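The desk by the window

The first person I met at Hemex was Delyth Lloyd, and the first thing she told me was that she used to be bored stiff and now she's knackered. She meant it cheerfully, I think. She spent years in the kitting room at the firm's Lurgate works, putting small parts into small trays, and if you've ever done that sort of job you'll know how long an afternoon can get.

I should say that I've done that sort of job. I spent one whole June packing hinges in a place not unlike Lurgate (my uncle got me in, and my uncle regretted it), and I can still feel the shape of the things in my hand. So when my editor asked if I fancied writing about automation I said yes before she'd finished, and then went home and worried that I'd end up writing the same piece everyone writes, with the sad worker on one page and the shiny machine on the other.

Hemex was not that piece. For a start there wasn't much that was shiny! The robots that do the tray work are called Tremden cells on the works noticeboard and "the twins" by everybody who has to stand near them, because there are 2 of them and they sulk at the same time. They took over the night kitting first. Then they took over most of the day kitting, and the people who'd been doing it were asked if they'd like to come upstairs and teach.

Teaching is the bit I wanted to see. You don't do it by typing. You hold a gripper in your hand, the same sort of fingers the robot will have, and you do the job, picking the thing up and putting it down, again and again, while the gripper takes note of it all. Then you move the thing a bit and do it again. It's done in the open-plan office with everyone else getting on with their emails, and I'd somehow imagined goggles and a locked door. 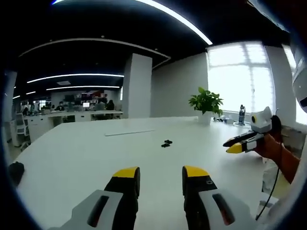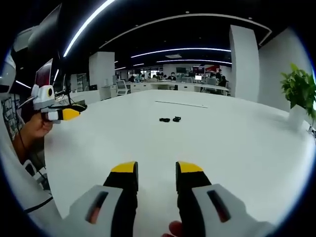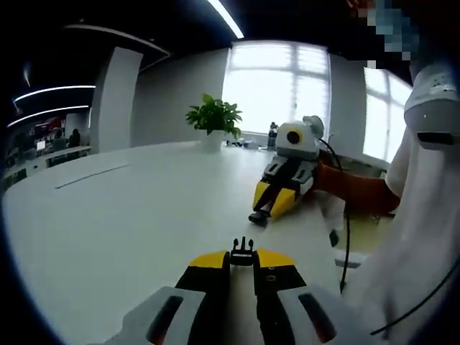
Delyth has a score, and so does everyone else on the teaching team. It's the number of goes you've recorded that the software people have accepted. Hers was 2932 on the day I visited. Hywel Rowlands, who came up from the same kitting room, was on 2034 and wanted me to know that he'd started later. I said I'd put that in. There, Hywel, it's in.

The score is where things get tricky. Zulema Ulloa runs the team and she's very good company, quick and dry and forever eating satsumas, but she went a bit quiet when I asked whether people were paid by it. They aren't. They were, nearly. Somebody at head office in Aquino had thought it would be motivating, and the first draft of the new contracts had a bonus tied to accepted goes. Eleri Trevor, the union rep, got hold of the draft and took it straight back.

"You can't put a bonus on it," Eleri told me. "People will hurry, and then you've got a robot that's been taught to hurry by someone with a sore wrist."

Wrists came up a lot. A gripper isn't heavy when you pick it up and it's a good deal heavier after lunch. They stop every so often now and swap over, and there's a sheet for it. Hywel thinks the sheet is fussy. Delyth thinks Hywel should try being her age.

What I kept asking, probably to the point of rudeness, was what happens when the robots have been taught everything. I got a different answer from each person. Zulema says there's always a new part, and she may well be right, as Hemex seems to change its catalogue every time the wind shifts. Eleri says the agreement runs to the end of next year and she's got her eye on it. Cledwyn Cadwaladr, who stayed downstairs by choice and looks after the twins, says he gives it 7 years before they're teaching themselves, and that by then he'll be on his allotment and won't care.

Cledwyn is worth listening to about the floor itself. He says it's quieter. The radio has gone, because there was only him left to choose the station and he didn't like to. He misses the arguing. He eats his dinner upstairs with the teachers most days, and on the way back down he tells the twins what's been said about them.

Delyth walked me out to the car park. I asked if she could spot her own way of doing things when the robots were running, and she laughed and said yes, there's a little turn at the end, when it lets go of the part. She does it with teacups as well. Her husband had pointed it out years ago and she'd never believed him.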